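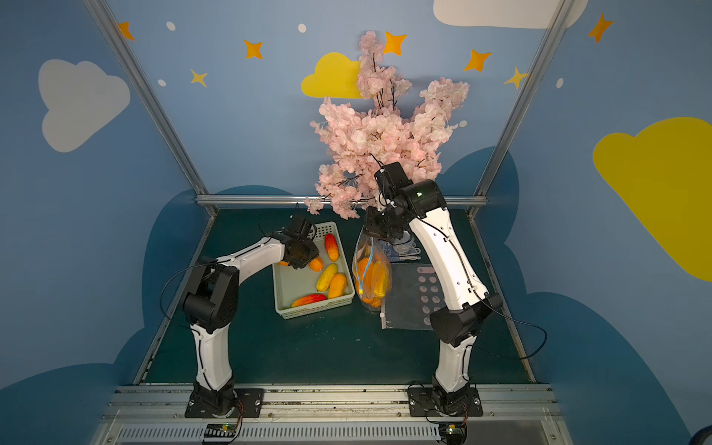
Does anything keep fruit fresh? Notes for the Kikmont library talk

Start without the title slide. Ask who owns a gadget, liner, or pod meant to make fruit last longer. Hands up. Then ask who has ever tested it against a plain bowl. Wait longer than feels comfortable.

My position, so they can argue with it early: most storage advice gets passed along by people who have never checked it. I include myself. I told friends for years to wrap banana stems in plastic, and I couldn't have told you where I heard it.

Say what I'm not qualified to say. I cooked for a living and I read a lot. I don't run a lab.

Slide: the usual claims. Read them fast, in a flat voice.
-- Keep bananas away from everything.
-- Never put a mango in the fridge.
-- A paper bag ripens, a plastic bag rots.
-- Holes in the container "let the fruit breathe."

The last one bothers me most. Fruit does respire, and air flow does matter for moisture. But people say "breathe" as if that settles how many holes, how big, and in what kitchen. A basket with open sides is easy to rinse and lets you see the bruised one at the bottom. Those are good enough reasons to buy a basket. Pause here, someone usually objects.
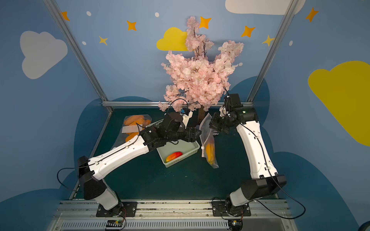 The bag question

Ethylene is real. Don't let anyone leave thinking I said it wasn't. Ripening fruit gives it off, and many fruits ripen faster around it. Shut a banana in a bag and you hold in some of that gas, along with moisture.

What I doubt is the next step, where a true thing about a gas becomes a rule about your counter. How ripe was the fruit when you bought it? How warm is the room? Was it chilled on the truck? The tip never asks.

Tell the Zoline story. Zoline sells a little packet you drop in the fruit drawer. The box promised "up to 22 days." Up to is doing all the work in that phrase. I wrote and asked which fruit, what temperature, and compared with what. The answer was a coupon.

(Don't do the coupon voice. It went badly in May.)

Then Balthasar Imhof's home test, with his permission. He split one bunch of bananas, wrapped the stems on half, and took notes for 7 days. He saw no difference he'd bet on. I like this result, so I should be hard on it. One bunch, one kitchen, and he knew which ones were wrapped. If he had found a big difference I'd have picked it apart in front of you.

Mangoes: skip the detail if short on time. A hard mango in the fridge can stall and end up with poor flesh. A ripe one will usually hold there for a few days. "Never" is wrong, and it leads people to throw out ripe fruit they could have chilled.

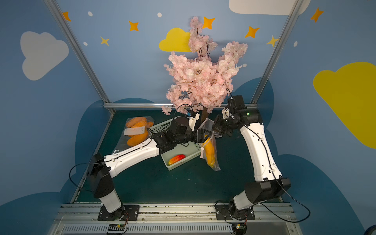

Raluca Buzatu

Second half: how to test a tip at home

Hand out the sheet now, not earlier, or they'll read it while I talk.

Pick one claim. Use fruit from the same box on the same day. Put half in the bag, or the drawer, or next to the magic packet, and the other half wherever you'd normally keep it. Have somebody else label them so you don't know which is which. Decide ahead of time what "gone bad" means. Write that down. People skip this part, and then a brown spot is "nothing" on the fruit they were rooting for.

Do it 3 times before telling your sister.

Catinca Tudose thinks this is too much work to save one banana. She's right about the banana. My answer is that the Tovia crisper insert costs more than a lot of bananas.

If the projector dies, do this section from the sheet and drop the price slide.

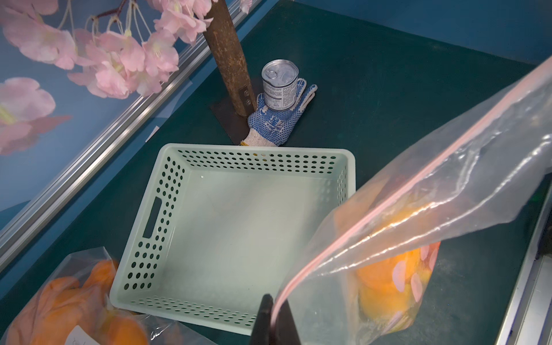 Last updated July 4, 2025

Closing section, 5 minutes at most

What I do at home, offered as habit and not as science. I buy less fruit at a time. I leave unripe mangoes out and chill them when they give a little. I wash the basket when it's empty. Anything in a bag goes where I'll see it, and I suspect seeing it matters more than the bag does.

Likely pushback:
-- "My grandmother always did it." Mine too. Ask what she compared it with, kindly.
-- "So the packets are useless?" I don't know. The seller should show us, and so far I've seen a box with a number on it.
-- Valentin Vasiliu will bring up commercial ripening rooms. Agree with him. Those are controlled, and a kitchen isn't.

Collect the spare sheets. Remind Szu-yu Shih that the adapter goes back to the front desk.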